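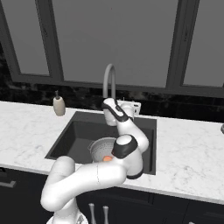 3.2　稽古日誌にみる配役変更

ルルスカ劇場の稽古日誌は、モーゲンセン文庫に872頁が残る。筆跡は少なくとも二種類あり、一方は几帳面、もう一方は読まれることを想定していない。本節で扱うのは、アスガー・ダルスゴーが振り付けた一幕物『モーネス』の再演準備にあたる部分である。

日誌によれば、配役は初日までに九回変更された。理由の記載があるのは三回だけで、うち二回は「足首」、残る一回は「意見」とある。誰の意見かは書かれていない。ただし変更の翌朝から振付家の署名が消え、七月の末まで戻らないので、推測の余地はさほど広くない。

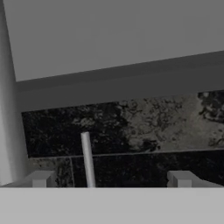 ヴェダノ舞踊大学　舞踊史研究室

従来の研究は、この時期の群舞の簡素化をダルスゴーの美学的転回として論じてきた。魅力的な説ではある。しかし日誌の側から見ると、転回はおおむね人手不足と同じ週に起きている。第二景の対角線の隊形が二列に縮んだ日の欄には、「廊下で通し。大稽古場は合唱団」とあるのみで、美学への言及は見当たらない。廊下の幅が様式を決めたとまでは言わないが、後年の上演がその二列を忠実に守り、解説書が「禁欲的な線」と呼んだことは記しておきたい。

図3　流し台とカウンター、奥の窓

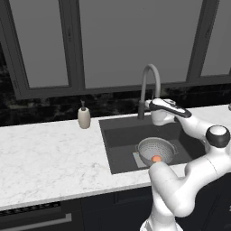
もっとも、日誌をそのまま信じるのも危うい。書き手は稽古に遅れた者の名には熱心だが、振付の細部にはほとんど関心を示さない。パ・ド・ドゥの改訂は「少し直す」の一語で済まされ、同じ日の暖房をめぐる苦情はほぼ一頁に及ぶ。そこで次節では、伴奏者が用いたピアノ譜の書き込みを日誌と突き合わせ、削除された小節の位置から改訂の順序を復元する。譜面には鉛筆で「ここで待つ」と繰り返し書かれているが、何を待ったのかは、いまのところ確定できていない。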